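Trying Out Two Hand-Held Grippers: My Project Report
Kosmas Stefanou
Jul 4, 2020

So my question was pretty simple. If you give people a gripper they hold in their own hand, with a camera on it, which finger pads make the job easier? I had two sets to compare. The Dano pads are soft and curved and they spread out to the sides, and the Bisau pads are flat and a lot stiffer. Everything else stayed the same, or I tried to keep it the same (more on that later!).

I spent most of June just getting the tools to behave. The Papadakis guide we got in class says to set the finger gap first and the camera second, and of course I did it backwards and had to start over. Once that was sorted I wrote up six tasks, mostly picking up drinks bottles and cups and putting them down somewhere else. Bottles are great for this. They're round, they roll, and an empty one acts nothing like a full one. 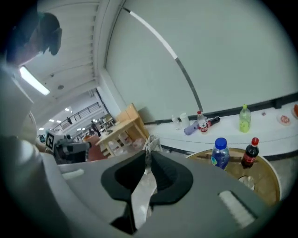 The soft pads were my favorite from the first day, and I'll admit I wanted them to win. They wrap a bit around a bottle, so you can come in kind of crooked and still get a hold of it. Cups were a different story. With the Bisau pads I could pinch a rim and set the cup down right where I wanted, while the Dano ones kept nudging it over. I ended up giving four tasks to the soft pads and two to the flat ones.

The wide lens took some getting used to. You see a ton of the room, which helps the tracking, but straight edges come out curved and I kept misjudging how far away things were. I ran the clips through Asturby to get the hand paths out, and it lost track in two of them, both times when I turned too fast near a plain wall. I redid those slower and they came out fine.

If I did this again I'd get more people to try it, because my own hands got better as I went and that's not fair to whichever pads went first (the Bisau ones, sorry). I'd also weigh every bottle before starting. My task sheet and the scores for each try are in the class folder.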